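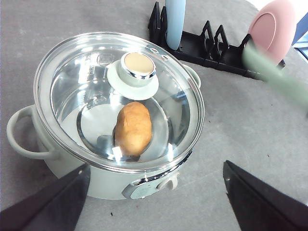 10 minute read

The Return of the Countertop Cooker

Small electric cooking pots were once confined to dormitories and office kitchens. They are now found in full-sized homes, on counters that also hold a range and an oven, and manufacturers have begun to design them accordingly. Soft colors have replaced plain white plastic. Steel interiors have replaced many of the coated ones. The lid, for years an afterthought, has become a part that buyers ask about.

The Osagie Center for Home Cooking, which teaches evening classes in basic kitchen skills, replaced the hot plates in its teaching kitchen with countertop cookers last December. The decision followed a review of what students owned at home. Many rented single rooms or shared a kitchen with other households, and a recipe that called for two burners and an oven was of little use to them.

"We had been teaching people to cook in a kitchen they did not have," said Chinyere Iyamu, who directs the Center's classes. "A student would do very well here, go home, and make toast."

The introductory course now opens with a single potato. It is placed in the cooker whole and in its skin, and students are asked to cook it until a thin knife passes through the middle without resistance. The exercise takes up most of the first session. It is intended to teach attention to heat, to water level and to time, before seasoning or technique can cover a mistake.

Choosing a potato

The Center asks students to bring their own potato to the first class and offers only general guidance. The skin should be firm, with no green areas and no long sprouts. A few dark spots on a tan skin are of no concern and may be left alone or trimmed after cooking. Shape matters more than most beginners expect. A long, lumpy potato cooks less evenly than a round one, and the narrow end is often done while the thick end remains hard.

Starchy potatoes, the kind sold for baking, break apart easily once cooked and are suited to mashing. Waxy potatoes hold their shape and are preferred for salads. The Center uses both in the course, though it recommends a starchy one for the first attempt, as the change from raw to cooked is easier to feel with a knife.

The potato is scrubbed under running water and left unpeeled. Cold water is added to cover it, along with a small spoonful of salt. Students who begin with hot water are permitted to do so and generally discover at the tasting that the outside has turned soft well ahead of the center.

The value of a clear lid

Glass lids are now common on countertop cookers, often edged with a thin band of polished metal. A clear lid allows the cook to judge the boil without lifting it, and this saves both time and heat. Small vent holes in the glass let steam escape, so that the water is less likely to foam up and spill over the rim.

Glass has its drawbacks. Under bright kitchen lights it reflects a good deal of glare, and it fogs once the water is hot. Ms. Iyamu teaches students to listen as well as look. A steady, quiet simmer has a sound of its own, and a rattling lid is a sign that the setting should be turned down.

The knob on top deserves some care when a cooker is being chosen. A wide disc beneath the knob helps keep the fingers away from the glass, and a flat cap is easy to grip with a folded towel. The Center advises buyers to lift the lid in the store, with a dry hand and then with an oven mitt, and to set aside any model on which the mitt slips.

Lids are also the part most often broken. The Center stores its own upright in a padded rack, and students are instructed never to place a hot lid in cold water.

Steel on the inside

The Center chose stainless steel interiors for its teaching kitchen. Steel tolerates a metal spoon, does not hold odors and can be scrubbed hard when something burns. It also shows every mark. Hard water leaves a white bloom on the base, and starchy foods leave a faint rainbow stain that alarms new owners. Both can be removed with a little white vinegar and warm water, left to stand for 10 minutes and wiped away with a soft cloth.

Coated interiors remain a reasonable choice for anyone who cooks mainly eggs or rice. They should be used with wooden or silicone tools and replaced when the surface begins to flake.

The outside of the cooker is a matter of taste, with one practical note. A matte finish in a pale color, such as the sage greens now in fashion, hides fingerprints well but will show tomato and turmeric if spills are left overnight. It should be cleaned with a damp cloth only. Abrasive pads leave shiny patches that cannot be reversed. Metal trim near the base should be dried by hand, and the body of an electric cooker should never be put under the tap.

One dial

Among the models the Center considered, several had digital panels with preset programs. The teaching staff preferred a simple rotary knob. A dial with a raised ridge can be read by touch, and it can be adjusted a little at a time. Presets, in the staff's view, answer a question the student has not yet learned to ask.

"A button marked 'soup' tells you nothing about soup," Ms. Iyamu said. "I want them to turn it down and see what the water does."

Staff mark the simmer point of each cooker with a small piece of tape during the first session and take the tape off again before the third.

Handles received similar attention. Looped side handles give a firm hold on both sides and hang neatly from a hook where the design allows. They also extend the width of the pot, and buyers with narrow counters are encouraged to measure from handle to handle before ordering. The cooker should stand on a flat, bare surface with space on every side, its cord clear of the edge.

After the potato

The course continues for 10 sessions. The potato is followed by eggs, lentils, a pot of rice and a chicken broth, and the later meetings are given over to one-pot dinners. Students keep a notebook in which they record the setting used, the amount of water and the result. The Center asks that failures be written down in the same detail as successes.

The first potato is eaten in class. It is lifted out with a slotted spoon, allowed to steam dry on a rack and split lengthwise. Butter and salt are provided. Students who find a hard center return the halves to the pot, cut side down, and wait.

More than 300 people have completed the course under the new format, and a second kitchen is being fitted out on the upper floor. Places for the next term open in August 2026. Applicants do not need to own a cooker, as the Center keeps several that may be borrowed for the length of the course. They are asked to return the lid with the pot.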